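The Long Apprenticeship

2/23/25
By a staff writer

The pitch goes like this. Show a robot enough examples of a person doing a chore and it will learn the chore. No one writes rules anymore. You just gather the examples, feed them in overnight and wait for good sense to come out the other end.

I spent the better part of a week at Grundlow, a small company that sells exactly this kind of gathering, and I came away less sure of the pitch than when I parked the car. The people are smart and they work hard. What bothered me was how much of the work goes unmentioned in the brochure.

A session at Grundlow runs like a slow shift at a bowling alley. An operator steers a pair of arms through a task, stops, puts everything back where it was, and steers again. Each pass is called an episode. A decent hour yields 29 of them. Then somebody has to go through the recordings and throw out the ones where an arm stalled or the operator lost track of which step came next. On the day I sat in on the review, 235 episodes went in and 102 were kept. The room took this as a good day.

What counts as a keeper is a matter of taste, and taste varies. One reviewer tossed any pass with a hesitation in it. Another kept those on purpose, on the theory that a machine should see what recovering looks like. Both views have something going for them. They were also being applied to the same pile of data, in the same afternoon, and the system that learns from it will never know that two people were arguing over its schooling.

The tasks themselves are humble. Pick up a bin, move it, let the other arm have a turn. Two arms are harder than one by a wide margin, as they have to share the space over the table and stay out of each other's way.

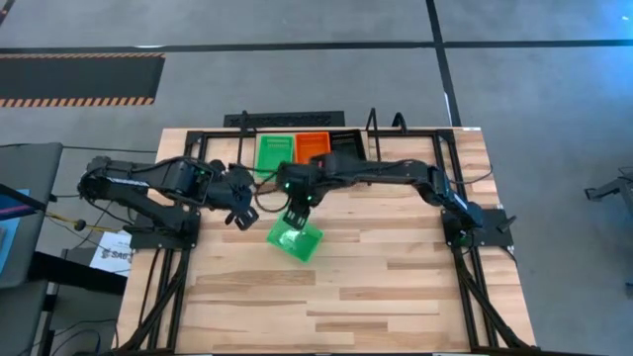

Moldovan, on the phone from Clalesard, thinks I am judging the whole business too early. The waste rate falls as operators get better, Moldovan said, and a few thousand dull episodes of moving bins are "the part of the job you pay for once." After that, the argument goes, each new task needs fewer examples than the last.

Maybe so. I asked for a case where that had happened, with a task the customer picked and a room the company had never worked in. I was promised something in March. I have heard "in March" before, from other companies in other years, and I wrote it down anyway.

The closest thing I found to a real test was at Budivmont, a packing firm that bought one of these trained systems last fall. The manager there was polite about it. The arms did well on the table they came with. When the firm moved them to a bench by a window, the success rate dropped, and Grundlow's answer was to collect more examples, at the bench, by the window, on a new invoice. It took 15 working days. The manager wanted to know what would happen if they moved the bench again. I passed the question along and was told it depends.

That answer may be fair, but it is a strange one to get from a product sold on its ability to learn. A new hire who needed three weeks of coaching every time you moved the furniture would not last long in most warehouses — and the new hire would not send you a bill for it.

I don't think the method is a fraud. I watched operators get noticeably smoother over a few days, and I believe some of that ends up in the machine. I would just like to see the price of the examples printed next to the price of the arms, along with how many were thrown away and who decided. Grundlow says it is considering a report of that kind for its customers. It has not set a date.

Contact the editors | © 2025 All rights reserved | Back to top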